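Household Water Use in Dudville: Can Small Changes Lower the Bill?

Project report, Environmental Studies

Background

Dudville gets its water from the Nalent reservoir, which was low for most of last summer. The town asked each home to stay under 500 gallons a week. Our group wanted to find out if a normal household could do that without buying new equipment.

We picked one apartment on Tallness Street where two of us live. We read the meter every evening at 9 and wrote the number in a notebook.

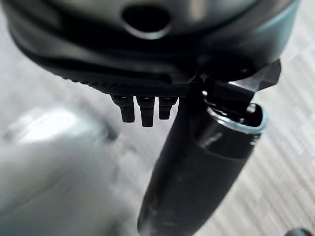

The study ran for four weeks in April. For the first two weeks the household did everything as usual. For the last two, the people living there took shorter showers, ran only full loads of laundry and turned off the tap while washing dishes.

What we measured

1. Total use per week, from the meter.
2. Laundry loads per week. Clothes worn once, such as sweatshirts, went back in the closet unless they were dirty.

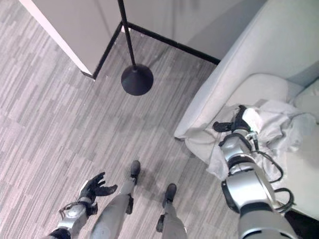
3. Shower time, using a kitchen timer.

Results

The household went over the limit in both of the normal weeks. In the last week it used 442 gallons. Laundry made the biggest difference - the washer is an older Strazds top loader and fills to the same level no matter what is in it.
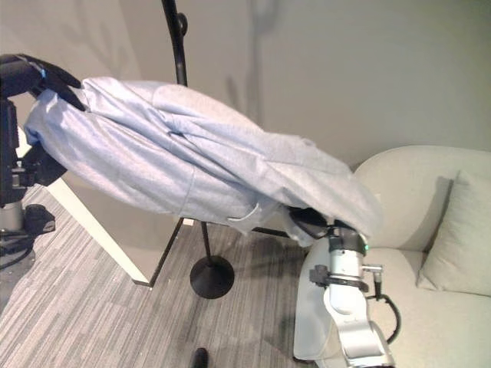

Shower times were harder to record. People forgot to start the timer, mostly in the mornings, so we left those numbers out of the final table.

Problems with the study

One apartment is a very small sample. The meter also covers an outdoor tap that the neighbors sometimes use, and we had no way to separate that water. A longer study should include houses with yards, where summer watering probably matters more than laundry.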